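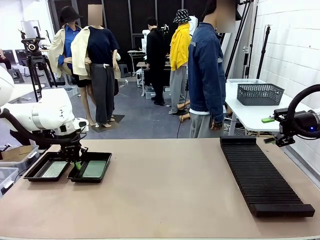

Figure 1. Shallow black trays with raised rims and green inserts, side by side on a beige tabletop.

4.2 Trays, bowls and the habit of putting things down

We turn now to the part of the survey that gave us the most pleasure to read, and which, we admit, took far longer to code than we had planned. Respondents in Troltlow and Undley were asked where they put small things when they come home or finish a job at the table: keys, coins, buttons, spare screws, the stub of a pencil. The question was meant as a warm-up. Many people wrote more in answer to it than to anything else in the booklet, and several used the back of the page as well.

Of the 405 completed booklets, 90 described a tray or other shallow container that stays in one place all year. We call these fixed trays. They are usually found near a door or at one end of a work table, and the people who keep them tend to speak of them with some fondness. One respondent in Undley wrote that the tray "was there before the table was." Another had moved house twice and unpacked the tray first both times, before the kettle.

Depth came up again and again, although we had not asked for it. People like to see everything in the container at a glance, and they complained of deep bowls in which a small key sinks under the coins and is given up for lost until spring. A low rim seems to be enough for most households. Linings were mentioned less often, but those who had one (felt, a bit of old carpet, a folded dishcloth) were firm in their opinion that it cut down the noise. This matters more than we had guessed in homes where someone leaves for work early and would like the rest of the family to go on sleeping.

The color of the tray against the table was the subject of a smaller question. Our Troltlow respondents preferred a dark tray on a light surface, and gave the sensible explanation that they could find it in the evening without turning on the big lamp. In Undley opinion was more evenly divided – some of the older respondents said that a tray ought to match the furniture, and that was that.
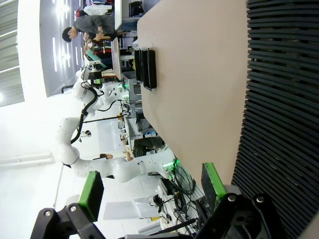

Photo: Grimshaw Household Objects Study, 6 Nov 2022

Having two trays close together deserves a word of its own. Earlier work on the Grudon estate treated the second tray as simple overflow, something that appears when the first is full. Our booklets suggest a kinder reading. In most of the homes with a pair, each tray had its own job: one for things that go out of the house again tomorrow, and one for things that are waiting for somebody to decide about them. The waiting tray is emptied far less often, and a few families told us cheerfully that theirs had not been emptied since the previous January.

We should be careful here. The booklet was filled in at home, by whichever adult was willing, and a person who loves a tidy hallway may well be more willing than one who does not. Nor did we ask children, who by all accounts are the heaviest users of any flat surface within reach. The follow-up visits described in Section 5 were planned partly with this in mind, and they include a short conversation with every member of the household who would like to have one.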